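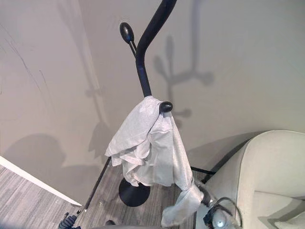 Sorcha Mac Carthaigh told me that a gripper should be judged by what it can lift, and that everything else is decoration. I respect her opinion, but after a winter of comparing grippers I cannot share it.

Cloth is my reason. A thin gray cloth on the knob of a coat rack weighs almost nothing, and every gripper we tried is strong enough for it. Strength does not help you when the fabric folds, twists and hangs on both sides of the pole. You must know how much of it you are holding, and from where.

In February we ran the same cloth task 40 times with each of 3 grippers. The Corrigan was the strongest and the most expensive, at $2,883. I liked it least. It closes well, but it closes the same way on a chair leg and on a sleeve. The Hilto is weaker and its software is ugly, yet I could set the force in small steps, and this I used every day.

Sorcha answers that a customer with 3,000 boxes to move does not care about sleeves. Fine, then let this customer buy for boxes. But people also want robots in their homes, and homes are full of soft things. I would like the data sheets to have one line about fabric. The payload is already printed there in large letters.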